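Typed up fast from my notes, so forgive the gaps. Wednesday, February 13, 2019, back room at Biduvow, kettle on, rain. I'd come to ask one thing: why does anyone lay out a table with tape?

She runs the layout side at Biduvow. Was at Burkis before that, six years, packing benches mostly. Talks quickly. I talk slowly. Not ideal.

"People think you just need a big table," she said. "You don't. You need a table with places on it." Before the tape, everyone put things down wherever. Cups at one end, racks at the other, somebody's lunch. "We'd lose half a morning to it. More in October, October was horrible."

So, tape. She buys it from Khattak, a box at a time, and is fussy about it. Cheap stuff lifts at the ends, or leaves gum behind. "I've pulled up 2,000 bits of tape in my life and I can tell you which ones I regret."

Blue lines on the table, all three.
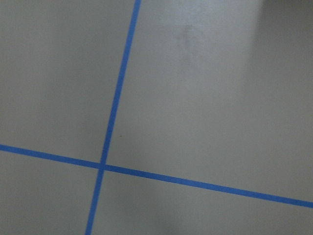
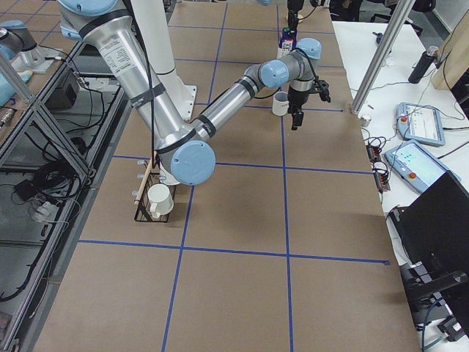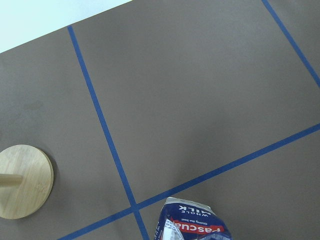
I asked about squareness, as I'm the sort who'd get a ruler out. She isn't. "Pull it tight, press it down, move on. If you want a perfect grid buy graph paper." The big rectangles on the brown paper are plenty for her, wide enough that the black dish rack with its white mug can go in near one end and there's still table left for the next job. Small squares she tried once, for Clirberg. Hated them. "You spend the whole day nudging things over a line."

And crockery? Anything goes as long as its not precious. She keeps a list, 257 items on it when I asked, everything from plates to a bottle opener. Page 61 is only cups. I laughed, she didnt.

Does she do this at home? Long pause. "The cutlery drawer," she said. "Only the drawer." Then her phone went and she had to take it, so I never got to ask about the paper, or how often they change it. Will try again next week.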